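## 4. Recording your first demonstrations

This is the fun part! Up to now you have been bolting things down and checking cables. From here on you teach the arm by doing the job yourself, moving it by remote control while Trasska records every joint angle and both camera views.

Before you start, make sure that:

- the arm has passed the range check in Section 3
- the overhead and wrist cameras both show live in the Makadix window
- the emergency stop is within reach of your free hand

### 4.1 Set up the table

1. Pick one short task. Moving a small food item in or out of a bowl is a great first choice, and you'll see progress fast.
2. Put the larger items toward the far side and keep the small ones where the gripper can come straight down on them.
3. Drive the arm slowly to each object you plan to use. If a joint reaches its limit, move the object, then try again.
4. Save the layout under **Scene > Store**.

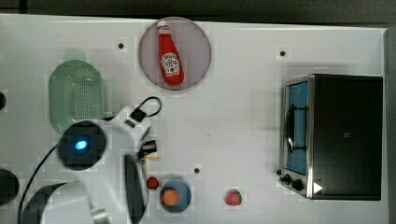 *Kitchen layout with plate, colander, toaster oven and toy-sized tasks up front.*

> **Note:** Leave the other objects out even if your task never touches them. A policy trained on a bare table is easily thrown by the first new thing you set down - give it some everyday clutter from the start.

### 4.2 Drive the arm

1. Hold the Olvera hand controller in a relaxed grip and press the side button to link it to the arm.
2. Move your hand slowly. The gripper follows with a very small delay, and most people stop noticing it after a few tries.
3. Press **Record**, wait for the tone, and begin.
4. Bring the open fingers over the object, lower them, and squeeze the trigger gently.
5. Lift, carry, lower, release. Back away before you press **Stop**.

> **Caution:** Never reach onto the table while the controller is linked. Release the side button first, even to nudge a piece of fruit.

Keep an eye on the wrist view as you close in. It is the best place to judge whether both fingers will clear the rim of a bowl, and the policy will be leaning on the same view later.

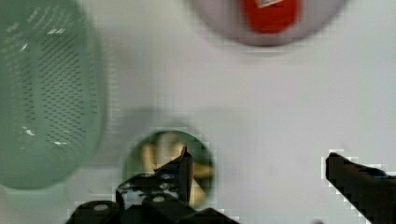 Ada Ferri suggests doing a few practice grasps with recording off whenever you change tasks. Her own early sets were full of hesitant first tries, and the trained arm copied every wobble. She now warms up on the hardest object and starts recording once her hand has settled.

We like that habit a lot, and it costs very little time. Small corrections are fine, by the way! If you miss a grasp, back up, line up again and finish the task. Recoveries teach the arm what to do when things go a little wrong.

### 4.3 Vary each episode

1. After every episode, shift the target object by a finger's width or more.
2. Turn it too, if it has a long side.
3. Every 7 episodes, change the starting pose of the arm.
4. Mark any episode with a dropped object as **Review** so you can decide on it later.
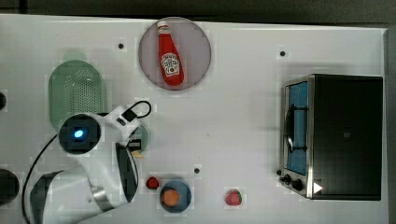

Keep each episode short. The Besia trainer reads up to 1,024 time steps per episode and trims whatever comes after that, so a long pause at the start can cost you the release at the end. If the counter turns amber, finish the move and stop.

### 4.4 Check and save

1. Open **Episodes** and play back the last batch at double speed.
2. Delete any episode where a camera froze or the controller lost its link.
3. Add a plain task label such as "pick up the strawberry." Use the same wording every time.
4. Select **Save set**.

A simple pick task can give you a working policy well before you reach 2,000 episodes, so go ahead and train early. Watching the arm make its first grasp on its own is a real thrill. Training is covered in Section 5.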